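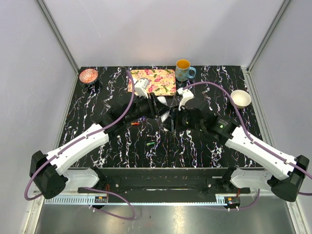 mhyvonen
Question on epoxy countertop coatings. I put a Runach two-part kit over old laminate in June and the veins went muddy. I want a black base with white and lilac veins running mostly in streaks, like the top here, with just a faint blue. How long do you wait before pulling the white through?

hekness25
Mix, rest 3 minutes, pour, wait 25. Too early and the white sinks.

Flora Skinner
Disagree. Time means little without room temperature. Test the pull on scrap board -- if the line closes up, wait.

hekness25
The sheet says 25.

Flora Skinner
The sheet assumes a warm shop. Also, use less white than you think. Blotches come from a heavy pour.

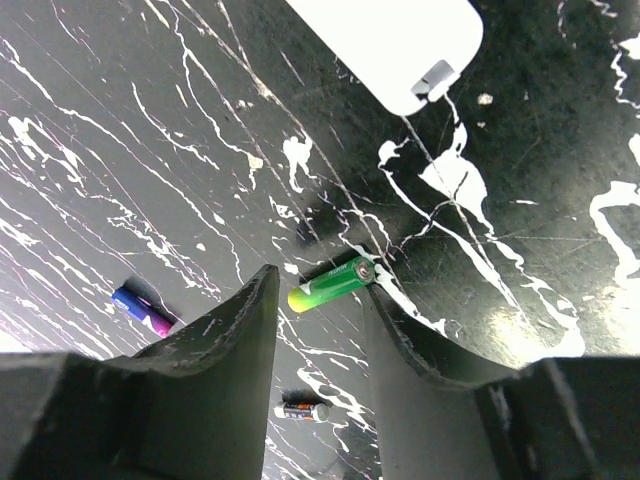

Thin branching lines and heavier white splashes on black.

mhyvonen
I don't mind the splashes. The fine lines are what I can't get.

Flora Skinner
Thin the white with alcohol and drag a feather. Domia sells a dropper bottle, item 1714.

hekness25
Alcohol weakens the cure. I would skip it.

Flora Skinner
Not at 2 percent, under a clear coat.

mhyvonen
Will run both on scrap and post results.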